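Manna for today

I've been stuck in Exodus 16 for most of July. It wasn't the plan! I had a nice tidy reading schedule that should have had me halfway through Leviticus by now, but every morning I sit down with my coffee and end up back in the wilderness with a bunch of hungry, grumpy people who can't stop talking about the food in Egypt.

You probably know the story. God tells them He'll rain down bread from heaven, and they're to gather enough for the day and keep none of it until morning. Some of them keep it anyway. By morning it's full of worms and it stinks.
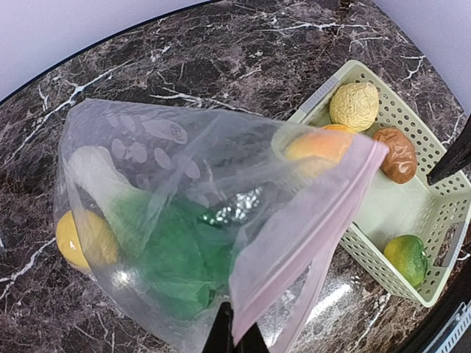 I used to read that part and roll my eyes a little. How hard is it to follow one instruction? But then I think about how long these folks had lived as slaves, with somebody else deciding whether they ate. Of course they tucked a little away under the blanket. I would have too. I do it now, just with other things - I lie awake at 2 a.m. trying to gather up enough strength for a conversation that's still 12 days off.

What got me this time was verse 18. The ones who gathered a lot had nothing left over, and the ones who gathered a little had no lack. I've been through this chapter I don't know how many times and I'd always hurried past that line to get to the worms. Paul picks it up again in 2 Corinthians 8 when he's asking one church to help another, so it clearly stuck with him as well.
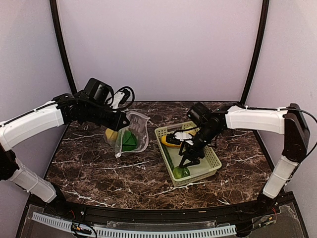

And then there's the sixth day, when they gather double, and it keeps just fine overnight. Same bread! No worms, no smell. I love that. It tells me storing food was never the trouble in itself (so no, you don't have to feel guilty about your pantry). The question was whether they'd believe Him about tomorrow, and on that one night He told them to save some.

So I'm trying something small, and you're welcome to try it with me. When I pray in the morning I ask for what I need that day and I stop there. I don't always manage it. Yesterday I made it to breakfast before I was fretting over the fall again - but I went back and started over, and that counts for something, I think.

Next time we'll move on to chapter 17 and the water from the rock. Read ahead if you like, it's only 16 verses.

17 comments
Share this post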